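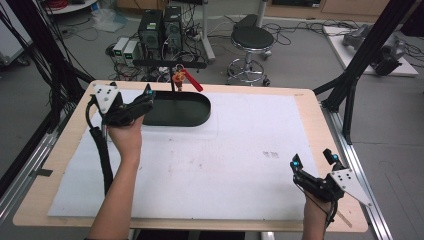
Two grippers, one keychain stand and a very patient pair of hands at the Ekel club.

Posted 1/30/22 by Feven Nigatu

I finally got over to see what the Ekel robotics club has been up to this winter, and I stayed way longer than I meant to! The short version is that they're teaching a robot to hang up keychains and small toys on a stand, and they're doing it by hanging them up themselves, over and over, with grippers they hold in their hands.

The project is called Parkano. It started in November, when Natalina Barbieri (she's a junior and this year's club lead) talked everybody out of building another line follower. She wanted something a person might do at home without thinking. Keys on a hook was the first idea on the whiteboard and it stuck.

Each run gets recorded, and the recordings are what the robot will learn from later. Their goal is 200 good ones before the spring showcase in Pagano. When I visited they had 76, and Tariq Afridi, who keeps the log, was pretty relaxed about it. A bad run stays in the log with a note next to it, but it doesn't go toward the total.
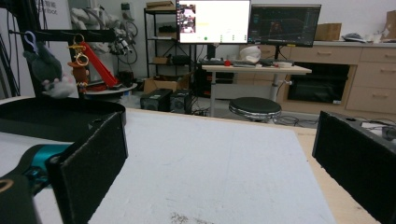 I asked if I could try a run and they let me, which was brave of them. Closing the gripper on something soft is easy enough. Getting a little metal ring over the end of a hook is a whole other thing. You want to twist your wrist the way you would with your own fingers, and then the ring swings, and then you chase it. I dropped mine 3 times and Mirko Orlandini wrote "guest" in the notes column - I think he was being kind.

Mirko's job is picking what goes on the table. He likes to mix things that squash with things that don't, so there are plush toys and there are small hard charms, and he moves them to different spots between runs so the robot won't get used to one layout. He also has strong feelings about which charms are any good. Anything too light spins, he told me, and he has a drawer of rejects to prove it. 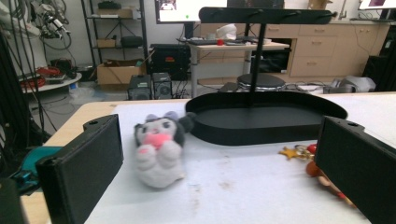

What's next for the club

The next couple of weeks are all recording, in short shifts, with one person on the grippers and one on the log. After that Horacio Tapia, the club's adviser, will help them train on the first batch and they'll see what the robot makes of it. He's warned them that the first tries could be pretty rough. Natalina says she'd be happy with one keychain on one hook.

There's a little friendly rivalry too. The Balenar team is bringing a sorting project to the same showcase, and I heard they have over 100 runs recorded already. Tariq says sorting is easier. I'm staying out of that one (but I'd love to hear from Balenar if they want to answer!).

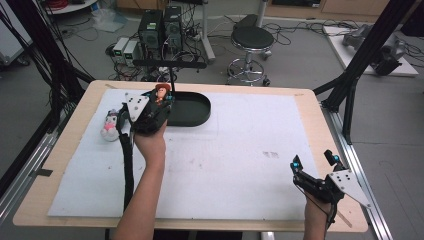
Want to help?

The club could use more small things to hang. Old keychains, bag charms and little plush toys with a loop on them are all welcome, and you can leave them in the box at the front office with "Parkano" written on the bag. Please take your actual keys off first - Mirko asked me to put that in.

If you're a student and you'd like to take a shift on the grippers, talk to Natalina or Tariq. You don't need any experience, and they'll walk you through a practice run before anything is recorded. I'm going back myself once they start training, and I'll post again when I know how the first hook went.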